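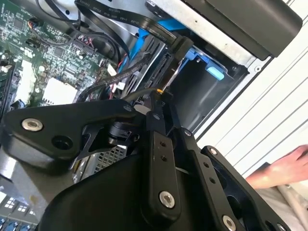
June 4, 2023. Refurb bench, Clakley workshop. The plan for today was to get the office desktops from the Dreltdale batch into a state where we could hand them to someone without apologizing. I wrote that plan on the whiteboard in large confident letters, so naturally we have finished one machine and half of another. The half is the one with its side off. The motherboard is the old green kind with a connector on every spare bit of land, and whoever routed the cables had a diagonal sort of mind: a flat black ribbon goes right over the top of everything, with a thin cable keeping it company, and the blue SATA cable comes out from behind the ribbon on its way to the drive cage. The bay under the optical drive is empty. I spent a while this morning looking for the drive that should go in it before remembering that I pulled the drives myself in May, and labeled them, and put them somewhere sensible.

Somewhere sensible turned out to be the cookie tin. See Korkor's note in the back of this book about the cookie tin.

State of things. Machine 122 is done. It boots, it sees all its memory, the fan no longer sounds like a moped going uphill. Gifty cleaned the heatsink with a paintbrush and a straw, and got a felt pad out of it that could have lined a slipper. New thermal paste, a small dot in the middle, no spreading. Padmavathi is of the spreading school and has asked me to record that she objects.

Machine 137 is the open one. It came in with a sticky note saying "slow, then dead," which I take to be a full medical history. Power supply swapped first with the known good one from the shelf, and the fans turned. No beep. Took the memory out, wiped the contacts, put it back one stick at a time. With a single stick in the slot nearest the processor it beeped once like a normal computer. With the other stick in any slot it did nothing at all. So that stick goes in the bad envelope. Before anybody fishes it out again next week: I tried it in 122 also. It is bad. It has been bad in 2 machines and does not need a third opinion.

On drive latches. The light blue plastic ones are tool-less, a word I have learned to distrust. They work very nicely if you know which way they want to go, and there is no arrow. What I did on 122:

Press the tab in and hold it.
Swing the latch away from the cage before sliding the drive. If you slide first it jams, and then you need a tool.
Drive goes in with its connectors facing the side you can reach. I have done it the other way.
Swing the latch home until it clicks. A soft click will let go later.

Mansa broke one of these in May and fixed it with a cable tie, and the cable tie has since held better than the latch ever did. I am not recommending it. I am noting it.

On the ribbon. It lies across exactly the part of the board you want to see, and the temptation is to pull it loose and worry about it afterward. I did that on 122 and afterward came sooner than I expected. It went back on one pin off, and the machine sulked through three restarts while I blamed the battery. For 137 I am leaving it connected and bending it up out of the way. Anyone who does unplug it should put a stripe of marker across the plug and its socket first. There is a silver marker in the Frimpong mug. There was, this morning.

The clock battery on 137 reads low, so it gets a new one whatever else happens. Old ones go in the jar with the lid, taped over. The jar without the lid is for screws. These were once the same jar and I would like us not to go back to that.

Kwadwo stopped by before lunch to ask whether these are worth the hours. Fair question. For anything involving video, no. For the homework room, where they will run a browser and the Imik typing course and be hit by children, yes, if each gets a solid-state drive and all the memory we can scrape together. He looked into 137 for some time and said it was dusty, then left. I have put him down as a qualified yes.

What I need before I can close 137:

One stick of memory to match the survivor. Padmavathi thinks there is one in the laptop drawer. There isn't, those are the short ones, but she is welcome to look.
A drive from the cookie tin, wiped and tested. Long test, please. The short test passed a drive last month that was ticking like a kitchen timer.
A clock battery.
A second data cable with a clip at the end. The loose kind without clips should all be thrown out and I keep saying so while keeping them.

Tried the optical drives too, as the homework room asked for them. The one in 122 opens when told. It also opens when not told, about ten minutes after startup, very slowly, like a man putting his head around a door. Swapped the cable, no change. I have unplugged its power and written "decorative" on a piece of tape. Gifty says the children will use the tray for a snack regardless.

Later. Found the silver marker, in my own shirt pocket. Ran the memory check on the good stick in 137 for two full passes with no errors. Left the side panel leaning on the wall behind the bench with its screws taped to the inside. Please leave them taped. Korkor has the bench tomorrow morning and wants the big screwdriver, the one with the magnet, which I have hung back on its nail.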